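Addale teardown cell – progress report to Mamport
March 24, 2021

Period covered: commissioning through to the end of the second trial block.

Cell status

The Addale cell is running on single shifts. The arm is bolted to its final base and the controller has been moved out of the bench drawer into a vented cabinet, as agreed at the last review. Guarding is complete on all sides. The interlock on the loading side was replaced after it tripped with the door closed; the new switch has given no faults.

Gripper maintenance

Most of the lost time this period came from the gripper. Play had developed at the linkage pivots, and the fingertips no longer met at the taught centre. We stripped the gripper, cleaned the pivots and refitted the bolts with thread locker. Bolts are now checked with a torque driver every 4 shifts and the result is written in the cell log. One finger bracket had a bent tip and was swapped for a spare. Naidu has quoted on 2 more brackets – we would like to order both.

Wrist camera

The camera mount was loosened during the gripper work, so the hand-eye calibration had to be repeated. The first attempt was rejected because the target board had moved on its stand. The second was accepted and the offsets have been saved with the cell backup.

Approach paths

Desktop cases remain the hardest item for the cell. Clearance between the power supply and the drive cage is tight, and the finger linkages need room on both sides as they open. 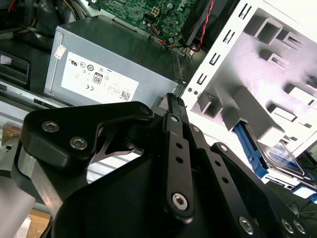
The approach has therefore been re-taught with the fingers nearly closed, and speed is limited once the tool passes the rim of the case. Loose cables are still a snag risk. The Nokel force limit stops the arm before damage is done, but each stop needs an operator to reset the cell.

Next period

– Fit the new brackets, subject to approval.
– Re-teach the approach for slimline cases.
– Run 6 further trial blocks with the log sheet revised.
– Replace the wrist cable, which shows wear at the strain relief.

Spending is within the approved budget. The bracket order is the only item needing a decision from Mamport.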